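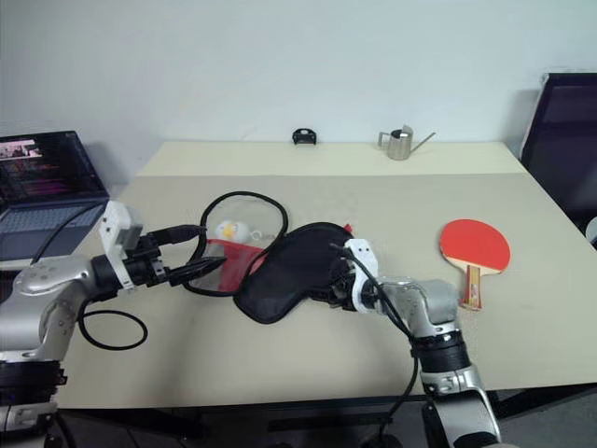 Black cable and soft pouch on the table

How do you store long cables so they dont kink?

Posted July 13, 2018 by Cutico
173 views · 3 comments

Moved into a smaller place in Hoston last October and all my cords went into one drawer. Extension cords, chargers, an old speaker wire I should probably toss. Every time I need one I pull out the whole knot. Worse, a couple have gone stiff and twisty near the plug and one only charges if you hold it just so.

I've been wrapping them around my hand and elbow — my dad did it that way. Is that the problem? Bags, boxes, hooks? Don't want to spend much. Renting, so no big holes in the wall.

Brandão
32 helpful

Yes, the elbow thing is the problem. It puts a twist in on every turn and the twist has to go somewhere. Usually ends up by the plug.

Do over-under. First loop normal, next loop you roll the cable between your fingers so it flips and goes under. Then normal again. Feels dumb for a day or two, then your hands just do it. Keep the loops big, dinner plate size for the long ones. Let the cable tell you where it wants to bend.
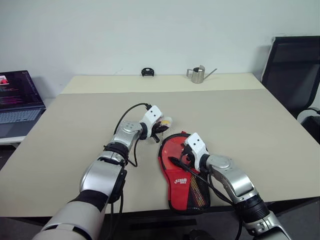 Tie it loose. Velcro strips, the cheap roll you cut yourself. No rubber bands, they go gummy and stick to the jacket. One cable per bag if you use bags, and write on a bit of tape what its for.

The one that only charges at an angle is done. Throw it out, don't tape it. Same for anything with a split jacket or a plug that gets hot.

Clullorance
3 helpful

just hang them? stick on hooks inside a closet door, mine have been fine. heavy extension cords need a real hook tho, or put them in a bucket. Seperate the chargers from the rest or you'll be back where you started

Cutico
Tried the over under one on the speaker wire. Took me a few goes. Getting velcro tomorrow, thanks both

Share · 3,827 members in Home & Storage

Related
Can I run an extension cord under a rug?
Best way to label chargers
Drawer dividers that don't slide
What to do with old phone cords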